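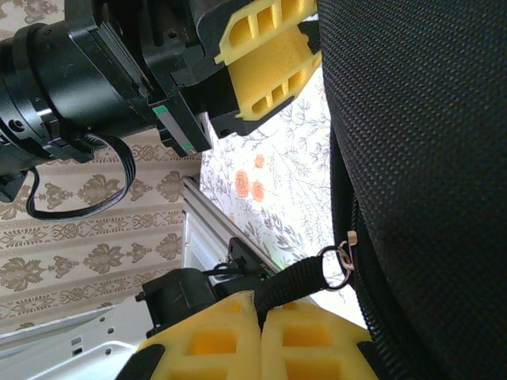 Who can play for Bronemstead on loan? Any registered player whose own club agrees in writing can join us for part of the season. On the first day, the player receives a training kit, a locker key and a bag for the away matches. The bag should be black, with a zipper and a metal ring on the zipper pull, so a name tag can be fixed to the ring. Shirts stay with the kit room and are not taken home.

Bronemstead FC > Supporters > Questions > Loans and transfers

Transfer and loan questions

When can the club sign players?
There are 2 transfer windows in the year. The winter one is open now. After it closes, we can still register a player who has no club, but only until the end of March.

Why did the club not announce the player I read about?
We announce a player only when the medical check is done and the registration is accepted by the league. Before this moment we do not comment on names, even if they are in the newspapers.

Can a loaned player play against his own club?
In the league, no. In the Hemard Cup it is allowed if both clubs agree to it before the loan begins.

How long is a loan?
The shortest is 6 weeks. Most of our loans go until the end of the season. The other club can call the player back early only if this is written in the agreement.

What can players and visitors bring into the Erdem Ground? 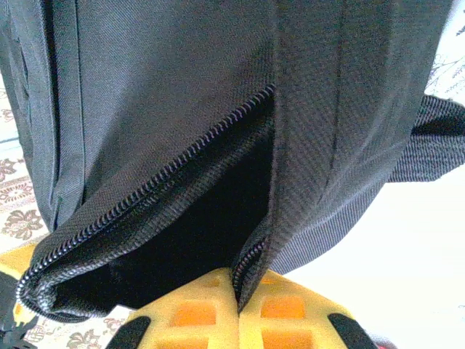

The rules at the gate are the same for new players, their families and supporters. Small bags are permitted, and the steward will ask to look inside. With a dark gray backpack, please open the zippered pocket before you come to the gate, far enough that the inside can be checked, and the line will move faster. Large suitcases must stay at the Ollell Road office.

Do season tickets change when a player leaves?
No. The ticket is for the matches and it is not connected to any player. We have 587 seats in the main stand, and 412 of them are sold as season tickets.

I bought a shirt with the name of a player who left. Can I exchange it?
We are sorry, but printed shirts cannot be exchanged. If the player leaves before your order is printed, you can choose another name without cost.

Last updated: 10 Jan 2020

Related questions
Youth team trials
Away travel and parking
Hemard Cup tickets
How to become a member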